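Florkora Community Library
28 June 2023

The refurbishment of the second-floor reading room is complete. Over the next several posts we will share what has changed and what we ask of readers who use the new tables.

The room reopens with 38 seats, up from the previous layout. Nine of these are reserved for readers consulting items from the local history collection. Please ask at the desk for a seat number before sitting down in that section.

The work was directed by Sarita Solanki, Head of Buildings, with furniture supplied by Nishad. The library thanks both for keeping to the schedule during a busy term for our school visitors.
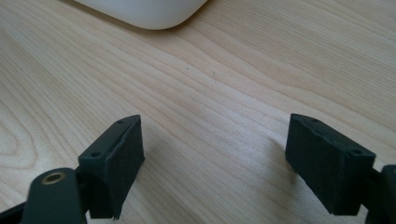
Care of the new tables is the responsibility of everyone who uses the room. The tops are pale wood and will show ink, coffee and adhesive more readily than the dark tables they replace. Curving lines and the looped pattern toward the left are part of the grain and need not be reported. A small dark speck, such as the one near the middle, may be dirt or may be a mark in the wood. Please leave it alone and tell a member of staff. Do not scrape it or apply any cleaning product.

Drinks are permitted in lidded cups only. Food remains limited to the ground-floor lounge. Markers, glue and craft knives may be used in the workshop on the first floor, where protective mats are provided.

Staff will wipe the tables each morning with a soft cloth. A full inspection is planned for October, and any surface that needs refinishing will be taken out of use for up to eight days.

The old tables have been offered to local schools and clubs. Nearly all have been claimed. Organizations still interested should write to Ekene Nwachukwu, Reader Services, care of the main desk.

Opening hours for the reading room are unchanged.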